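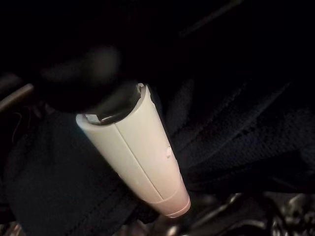

Cream-white, with one seam along the front.

The Tip

Ratree Ruangrit was in the third year of her PhD in Biltville, and her tip was broken again. The microscope needed a needle so fine that only the last few atoms would touch the current. She had made 132 of them since February. Two were good.

"You pull the wire too early," said Prasert. He said it every time, and he was usually right.

She cut a new piece of tungsten, lowered it into the solution and waited. On the screen the current went down slowly, like the water in a bath. At 300 seconds her hand wanted to move. She let it stay.
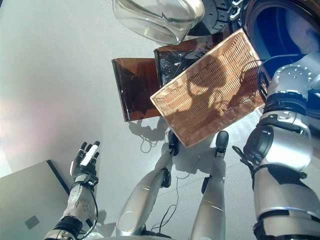
Night Shift

By midnight the building was quiet, except for the pump. Ratree brought the new tip toward the sample, a small gold crystal that Professor Inthanon had carried from Stekel in her coat pocket. The first image was gray noise. The second was also noise - but in one corner there was a line, and the line was straight.

She did not call anyone. She ate a cold dumpling and started scan number 1481.

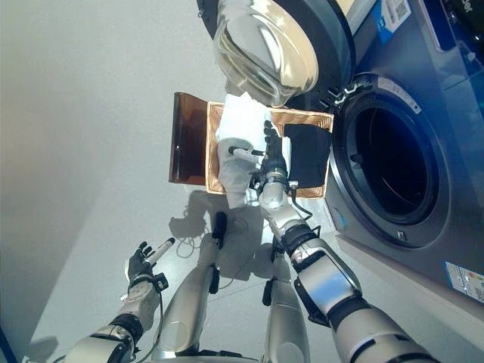 Meesuk Writing Circle, Department of Chemistry

In the morning Prasert found her asleep beside the keyboard. On the screen were the steps of the gold, one above another, like rice fields on a hill.

"Did you save it?" he asked.

Ratree opened one eye. "Three times."

He sat down and looked for a long while. Then he took the box of bad tips from the shelf, and moved it a little to the side, so there was room for his cup.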